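Diltix Community Help
Clubs and Classes > Projects > Sorting and tidying

Two-arm tidy-up task: arm gets to the can but closes badly on it

Posted by troram_robotics
Status: open

I help run the robotics club at Troramcombe and we have a group of sixth formers doing a project on a two-arm machine. I would like some advice before they use up the rest of their sessions on something that won't work.

The task is a simple tidy-up. Paper cups go upright at the back of the table, a can goes down somewhere near the front, and the arms are meant to pick up the can and stand it between the cups. The right arm does the picking, then the left arm should steady the can while the right lets go. The students drive the arms by hand to record practice runs, and a model is trained on the recordings. We use the Diltix recording tool for this, with one fixed camera that takes in the table. There are no cameras on the wrists.

When the can starts upright, it goes well. In the last test of 100 starts with the can upright it was picked up 92 times, and most of the misses were near the table edge. When the can starts on its side, it is poor. The right arm comes in at a sensible speed, gets the fingers either side of the can, then either shuts too early and pushes the can away, or stops and does nothing at all. If it stops, it will sit there until somebody ends the run.

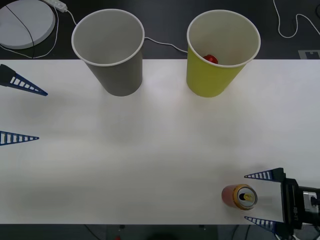

Can on its side between the fingers of the right gripper, not yet gripped. Left gripper open.

The left arm isn't meant to do anything until the can is off the table. It waits with its fingers open.

What we have tried so far:

Slowing the right arm down by half. It made the pushing gentler but the can still went.

Taking one of the cups away. No difference that we could see.

Training for longer. The students left it running overnight and the results were slightly worse, which they found annoying.

More light over the table. This changed the shadows and we had to go back to the old lights, as even the upright can started to fail.

The recordings are nearly all with the can upright. I don't have the exact split, but lying-down runs were only added near the end when the group decided the first version was too easy. In those runs the can was mostly put down pointing the same way, with the lid to the right.

The fingers are the soft lattice type that bend round whatever they are holding. They are good on the paper cups and don't crush them. I wondered if they were the wrong sort for a can on its side, and whether we should print something flatter. The students would rather not, because they have a showing for parents in July and a change of fingers probably means recording everything again.

So do we change the fingers, do we record more, or is there a setting in Diltix that makes it wait before closing?

Any help welcome. We have the room from 4.30 pm and have to be out by 6 pm, so anything that takes hours of setting up is difficult for us.

3 replies

sakai_bench
Marked as helpful by 8 readers

Leave the fingers alone for now. We have used soft lattice fingers on cans, bottles and glue sticks in all positions and they hold a can on its side without trouble, provided it is well back between the fingers and not just between the tips. If the tips meet the round side of the can first, the can rolls. Making the arm slower won't cure that, as you have found.

A quick way to check is to leave the model out of it. Have a student drive the right arm by hand, put the can on its side, and pick it up ten times. If they can do it every time, the fingers are fine and the fault is in the recordings. If they struggle, you have a hardware problem and more recording will only teach the model to struggle too.

I think it will be the recordings. A model that has mostly seen an upright can has learnt when to close on an upright can. From your camera position the two look quite different, and the moment to close looks different as well.

What I would do, in this order:

Delete the lying-down runs where the driver bumped the can and then chased it. Keep a run if the driver made a mistake and put it right cleanly. Get rid of any where the can was nudged along the table for several seconds.

Record new runs with the can on its side, and turn it a bit each time. Lid to the right, lid to the left, lid towards the cups, lid towards the driver, and the angles in between. Use a strip of masking tape for the start area so the students don't all put it in the same comfortable spot. Take the tape off before you record, or it will be in the pictures.

Agree how the pick is done. This matters more than people expect. If one student comes in from the side and another from above, the model sees both and may do something halfway between them. Stopping dead near the object, as yours does, is often a sign of this. Another cause is drivers who pause before closing. If they all wait two seconds to check their aim, there are a lot of recorded moments where the right answer is to stay still, and the model learns to stay still. Tell them to aim on the way in and close without stopping.

Then train from the start on old and new together, keeping the old upright runs in. If you train only on the new ones it may forget the upright can.

On how long to train, overnight isn't always better. Save a copy at intervals and test several of them on the real table. Ours was best well before the end.

For a room with a hard finish time, we run with two drivers, one on the arms and one resetting the table, and swap over every 20 minutes. A tired driver makes poor recordings. Whoever is resetting keeps their hands out until the arms are back at the start position, and a third person stays by the stop button.

zovside_club

We had this at Zovside. There is a setting for the gripper delay in Diltix, under the playback options. We put it up to 2 and it closed later. It didn't fix everything but it was better than before.

Also check the can. An empty one rolls at the slightest touch. We put a bit of sand in ours and taped over the hole and it behaved much better. You could have two cans, one heavy for practice and an empty one for later.

We also stuck the can down with putty at one point, but then the arm lifted the putty and the can together and it wouldn't let go at the other end, so I wouldn't do that.

sakai_bench

A note on the delay setting above. It holds back every gripper command by the same amount, opening as well as closing. On a one-arm job you may get away with it. With two arms passing something between them, the right hand will also let go late, and the left may already be moving. I would put it back to zero before testing the second half of the task.

Sand is fine, but tell the students to record with whatever can they are going to show to the parents. A heavier can needs a different squeeze.

ridge_and_solder

Is the camera clamped or just standing there? We lost a whole half term because ours was on a tripod that got moved by the cleaners and put back slightly wrong. Upright things still worked, more or less, and anything low on the table didn't. Mark the position of the feet.

Also I'd keep anything in the background the same from one session to the next if you can, cables and so on. Ours got worse when someone tidied up behind the table.

Don't aim for a huge number of runs. One of our groups did 2000 and a good half of them were rubbish because they were racing each other. The group that did far fewer and looked back through them had the better result.

troram_robotics
Original poster

Thank you all. We did the hand-driven test first. Ten out of ten from the student who does most of the driving, and six out of ten from one of the newer ones, who was coming in with the tips only. So the fingers stay.

Looking back through the lying-down recordings, nearly every one has a long pause before closing. I had told them to be careful, so that was my doing. Those runs are being sorted now and the group is writing a half-page sheet on how to do the pick.

The camera is clamped and hasn't moved. We haven't touched the delay setting.

I'll leave this open and post again when we have retrained.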